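November, wash-fastness trials

Started 2:15 pm. Bedska dye lot 43 on the cotton canvas offcuts, same recipe as last time but with the soda ash dissolved separately before it goes in. Colour went on more evenly. There's still a darker band along the selvedge on two of the strips — probably from how they were folded in the pot.

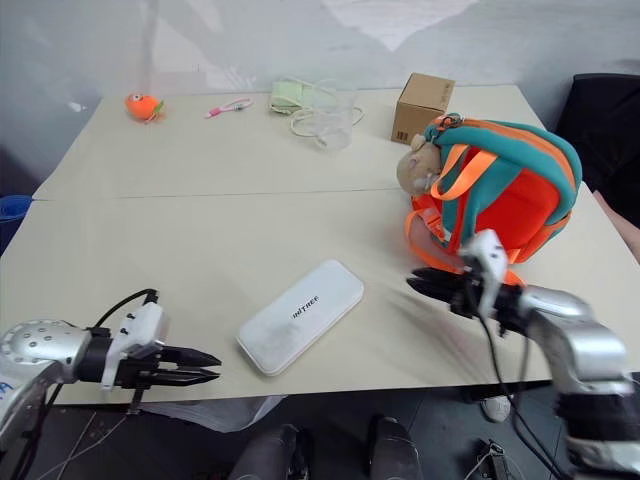 Rinse water ran clear after the fourth change. Sawsan Srour wants the strips labelled on both ends from now on, as the last batch lost its tags in the wash and we had to guess. I've used laundry pen on twill tape, stitched down.

Strip 19 is the grey one. It looked fine damp but dried with a greenish cast under the window. Shadi Masri thinks the Tsegaye mordant is old. I'll open the new tub and redo it at the same weight, 112 g of fibre, before we blame the dye.

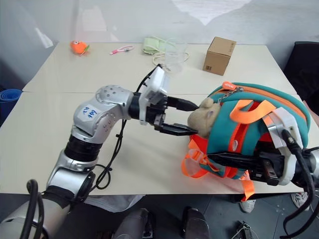
Teal backpack with orange trim and plush monkey head.

Rub test, dry: no transfer on the white cloth from any strip. Rub test, wet: faint mark from 19, nothing from the others. Light test strips are taped to the west window, half covered with foil. Check at the end of the month.

To order: soda ash, twill tape, pH papers. The kettle element needs descaling again.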